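4. Planning a walking day on the island

This section covers day routes in the Fulleveo trip planner. It assumes you have already created an account (section 2) and added your place of stay (section 3). If you have not added a place of stay, the planner starts every route from the ferry dock at Drostmont, and the times will be wrong for most visitors.

4.1 Before you start

You will need:

Your arrival and departure dates.
The guest code printed on your booking letter. It has 8 characters and no spaces.
A phone or tablet with at least 60 MB of free storage for the offline map.

Note: The offline map is separate from the town guide. If you downloaded the town guide at home, you still need the map.

4.2 Choosing a route

1. Open the planner and tap Day Routes.
2. Select a starting point. The choices are Drostmont, Metwally and Trisel. Your place of stay is listed under the nearest of the three.
3. Set the grade. Easy routes stay on paved lanes and farm tracks. Moderate routes include steps and loose stone. Hard routes cross the ridge and have no shade after the last houses.
4. Set the number of hours you want to walk. Do not include meal stops. The planner adds them in step 6.
5. Tap Show Routes. The list is sorted by distance, shortest first.
6. Tap a route to open it, then tap Add Stops. You can pick a village bar, a picnic area or a viewpoint. Each stop adds its own time to the total.
7. Tap Save to My Days.

If the list is empty, reduce the number of hours or change the grade. There are no hard routes from Trisel, which lies on the flat south side among the banana fields.

Caution: The summit of the island is at 2,616 feet. The temperature there can be much lower than on the beach, and cloud often comes in after lunch. Carry a jacket on any route marked with a blue triangle, in summer too.

4.3 Adding bus times

Most routes in the planner are one-way. They finish in a different village from the one where they start, so you will need a bus back.

1. Open the saved route in My Days.
2. Tap Return.
3. Choose Bus, Taxi or On Foot.
4. If you chose Bus, pick a departure. Gray departures do not run on the day you have selected.
5. Tap Confirm. The departure now shows at the bottom of the day page, with the name of the stop.

The stop in Metwally is not in the church square. It is on the lower road, past the bakery and across from the water tank. Allow ten minutes from the square, more if you are walking with children. In Drostmont all buses leave from the dock.

Note: On Sunday the mountain bus makes two trips only, one in the morning and one in the late afternoon. The planner shows both, but it does not warn you if your route finishes after the second one. Compare the finish time with the departure yourself.

Drivers take cash and the island travel card. They do not take foreign bank notes, and change for large bills can be a problem early in the day. The travel card is sold at the dock kiosk and at the post office in Trisel. It works on both bus lines, but not on the ferry. 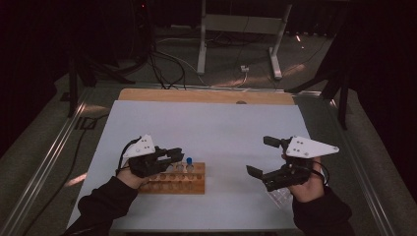 Abdelkrim Amrani: The finish time in the planner was too short for us on the Metwally to Trisel route. We stopped to look at the old terraces and the chapel and got to the road just as the bus was pulling out. I would set the pace to Slow the first time, even if you walk a lot at home. The downhill part is hard on the knees and you can't hurry it.

Pace is set for each route, as described below, and it changes the finish time right away. The default is Normal, which was timed by walkers who knew the paths and made no stops.

4.4 Changing the pace

1. Open the saved route.
2. Tap the clock next to the finish time.
3. Select Slow, Normal or Fast.
4. Check the return bus again. If the new finish time is later than the departure, tap Return and pick another one.

The pace setting does not carry over to your other days. Set it again for each one.

4.5 Closed paths

Paths are closed after heavy rain and during the goat drive in December. A closed path shows as a broken red line on the map. The route stays in My Days, but the Start button turns gray.

To find a replacement:

1. Tap the red line.
2. Tap Nearby Routes.
3. Choose a route and tap Swap. Your stops are removed and have to be added again.

Closures are entered by the walking office in Drostmont, usually before 8 a.m. Refresh the page on the morning of your walk – a route you saved the night before may have changed. There is no phone signal in the Trisel gorge, so do this before you leave the village.

Caution: Do not step over a chain or a closure board, even if the path ahead looks clear. The upper section of the gorge path crosses steep ground where stones come down for several days after rain.

4.6 Using the offline map

1. Connect to Wi-Fi.
2. Open Settings, then Maps.
3. Tap Download Island Map and wait for the check mark.
4. Switch the phone to airplane mode and open a saved route. If the map shows the path and the village names, the download is complete.

The map does not include opening hours. Village bars inland often close in the afternoon, and the cheese dairy above Metwally is open in the morning only. Bring enough water for the whole walk. The fountains marked on the map with a drop are safe to drink from. The stone troughs are for animals.

4.7 Sharing a day with someone else

1. Open the day and tap Share.
2. Enter the other person's guest code.
3. Choose View or Edit. A person with Edit can change stops and buses but cannot delete the day.

A day can be shared with 2 other guests. For larger groups, print the day page and hand out copies. The page prints on one side of letter paper, with the map on the left and the stops on the right.

For corrections to a route or a bus time, use Report a Change at the bottom of the day page and give the route number. Reports go to Mounir Abou Zeid at the walking office. Lost travel cards are handled at the dock kiosk – see section 6.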